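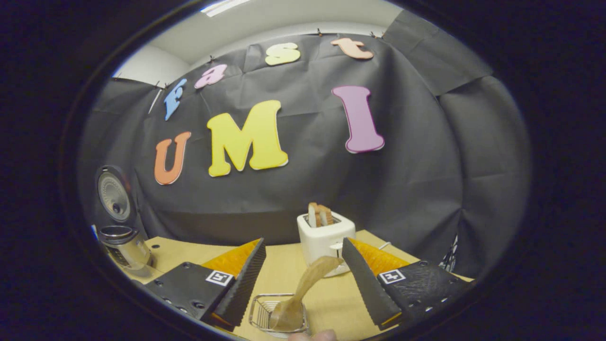
4. Hanging the cloth and letters

4.1 Parts needed for this section

Standach rail set, rear bar only
Black backdrop cloth
Spring clips
Foam letters, small set (upper line)
Foam letters, large set (lower line)
Dirum fabric tabs, one bag

Press the cloth before hanging if a flat finish is required. Loose folds do not affect how the letters hold.

4.2 Hanging the cloth

1. Set the rear bar to its final height and tighten both collars. Do not adjust the height once the cloth is up.

2. Move the table clear of the bar. Leave 600 mm of working space behind it.

3. Drape the top hem over the bar with the matte side facing the table.

4. Fit the clips along the top edge. Place them so that the weight of the large letters falls between two clips.

5. Bring the spare width forward at the open side of the table. At the wall side, stop at the corner. A strip of bare wall may remain visible there.

CAUTION: Do not clip the cloth to ceiling fittings or lights. Keep all fabric clear of light fixtures.

4.3 Placing the letters

1. Lay both sets face up on the tabletop in reading order.

2. Apply two tabs to the back of each small letter and four to each large letter. Keep tabs 10 mm inside the outline.

3. Position the middle letter of the large line first. In the layout shown, this is the yellow M. Add the U and the I on either side.

4. Chalk a shallow curve above the large line, dropping toward the left. Place the small letters along it, starting with the "t" at the right. Tilt the F to follow the curve.

5. Press each letter for 30 seconds. Brush off the chalk.

NOTE: Tabs can be repositioned twice. After that, replace them (order no. 131).

4.4 Returning the table and appliances

1. Slide the table back until its rear edge is 135 mm from the cloth.

2. Place the toaster near the center of the tabletop. Route its cable to one side, flat on the surface.

3. Place the rice cooker and any other tall item at the left end. The lower line must stay readable from the front.

WARNING: Toasters and rice cookers give off heat and steam. Before switching on, check that no fabric can touch or hang over an appliance. Do not leave a toaster running unattended near the cloth.

4.5 Storage

Remove letters from the cloth by the tab, never by the foam edge. Store flat in the Gornik carton. For replacement letters, contact Leobardo Espinoza at Becerra, parts desk.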